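Sundlow Charity Sales Records
Version 4, October 2019

Contents
The set lists lots offered at charity auctions and benefit dinners, with the hammer price, the name of the receiving fund and the type of donor. It was compiled by Clyde Kowalczyk from printed catalogues and press notices. There are 300 lots from 38 events.

Files
lots.csv: one row per lot
events.csv: one row per event, keyed on event_id
sources.csv: catalogue or notice from which each row was taken

Fields in lots.csv
lot_id: integer, unique
event_id: matches events.csv
category: art, clothing, travel, dining, other
price: hammer price in pounds, no buyer's premium
donor_type: performer, gallery, firm, private, unknown

Known problems
117 lots have no price. Most belong to the MacLeod dinners, where results were read out but not printed. Leave these blank; a zero in the price field means the lot was withdrawn. Pledges made from the floor are excluded. Two events in the July batch share a venue and were merged in version 3. They are now separate, and any totals taken from that version should be run again.

Category notes
Signed clothing is filed under clothing, even when framed. Costumes sold with a drawing or poster are filed under art. Knitwear has no category of its own. 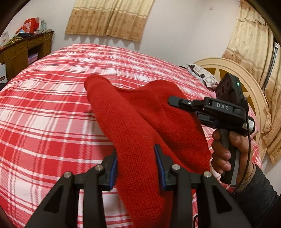 Fig. 1. Red ribbed knit, category "clothing".

Loading
The files are UTF-8 with comma separators. The Avodex import script expects the older column name "sum" in place of "price". Puteck reads the files unchanged.

Licence
Free to reuse with credit. Corrections should quote the lot_id and the source page.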